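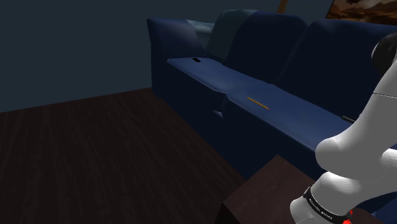 Sofa pick scene, simulated. Arm in from the right, pencil-like target on the seat cushion.

Lekum Bench 2 – Gripper and Camera Comparison Kit (Simulation)

Part no. LB2-506
License: single workstation or floating
Ships as: download, USB stick on request

Overview

Run the same pick with different hardware before you buy any of it. Lekum Bench 2 is a simulated test bench for comparing grippers, wrist cameras and arm controllers on household pickup jobs. Pick a room, pick an arm, swap the end of it, press go. Same start pose, same object positions, same light. Then read the numbers side by side.

Comes with 27 room layouts. Living rooms, kitchens, a hallway, two kids' rooms, one garage. Every room has a day setting and a low light setting. The low light one is where most cameras start to lose points, so don't skip it.

The sofa room

The room most customers start with. Dark navy sofa, two seat cushions, two back cushions, wood floor, dark box-shaped table right in the way. Small items get dropped on the seat – an orange-yellow stick shape out on the cushion, a little black thing back by the armrest. The bright one is easy to see and hard to grip, thin and lying flat. The black one is the opposite problem. Against that fabric at the low light setting it is very nearly the same color as the shadow, and it's a good check on any camera whose data sheet says "low light ready".

The table matters too. The arm has to reach over it to get at the seat. Wide grippers tend to fail here on clearance before they ever touch the target.

What you can swap

Grippers
- Bonsu P2, parallel, flat pads
- Bonsu P2-S, same body, soft pads
- Grindance three-finger, adaptive
- Grindance suction cup, single
- Your own, import from URDF (see Notes)

Cameras
- Wrist mount, color only
- Wrist mount, color plus depth
- Fixed beside the arm, color
- Fixed overhead, color plus depth

Controllers
- Trindis C1, position control
- Trindis C1-F, position plus force
- Lekum reference controller, included, no extra license

Mix any of these. Saved setups can be rerun with one click and carry over from Bench 1, except for camera mounts, which need to be set again.

How a comparison runs

A standard run is 2000 picks per setup, split evenly over the objects in the room. Long run is 4000. Object positions are shuffled from a seed, so gripper A and gripper B get the exact same shuffle. Change the seed if you want a fresh set, but change it for both or the comparison is worthless.

Logged for each pick:
- object found or not
- reach completed, stopped or collided
- grip closed on object, closed on fabric, closed on nothing
- lifted clear and held
- total time
- peak force at the pads (force setups only)

Export to CSV or straight to the report page. Report page prints on letter paper.

Results from our own runs

Sofa room, low light, long run, Trindis C1-F.

Bonsu P2, flat pads: best on the thin stick shape. Goes in low, pinches it clean off the cushion. Struggles near the cushion seam.

Bonsu P2-S, soft pads: kinder to the upholstery, slower to close. More misses on thin items than we expected. Would not be our first choice for pencils, pens, chopsticks.

Grindance three-finger: good on chunky things, poor on flat ones. Picks up a fold of fabric pretty often. Clearance over the table is tight, set the approach height higher than default.

Grindance suction: skip it for this room. Fine in the kitchen on boxes and cartons.

Cameras: depth helped at the armrest, not by much. The fixed camera beside the arm gets blocked by the arm itself for part of the reach, whichever model you load. Wrist plus overhead was the best pair. Wrist alone is ok if the budget says so.

Full tables are in the download, folder "reference". Your numbers may differ a little with other seeds.

System requirements

- Windows 11 or Ubuntu 22.04
- 32 GB memory, 64 recomended for long runs
- Graphics card with 12 GB or more
- 80 GB free disk
- Internet for activation only

No screen needed for batch runs. A long run on a mid-range card takes almost all night with two cameras on. Plan for it.

Notes

Imported grippers need collision meshes. No mesh, no contact, the fingers go straight through the cushion. Happens a lot, check this first before writing to support.

Cushions are soft bodies. They dent and they push back. Turn this off for quick tests, turn it on for anything you plan to show a buyer.

Soft body plus suction is still marked beta. Next update due in November.

Contact forces are good for ranking one gripper against another. Do not use them to size a motor.

In the box / download

- Lekum Bench 2 installer
- All room layouts, day and low light
- Gripper and camera library as listed
- Lekum reference controller
- Reference results, CSV
- Quick start guide, PDF

Not included: Trindis controller licenses, sold seperately. Bench will run the C1 in trial mode, standard runs only.

Related items

Lekum Bench 2 Floating License Pack
Lekum Room Editor
Bonsu P2 pad set, soft and flat
Trindis C1-F license key

Upgrade from Bench 1 – enter your old key at checkout, price adjusts in the cart.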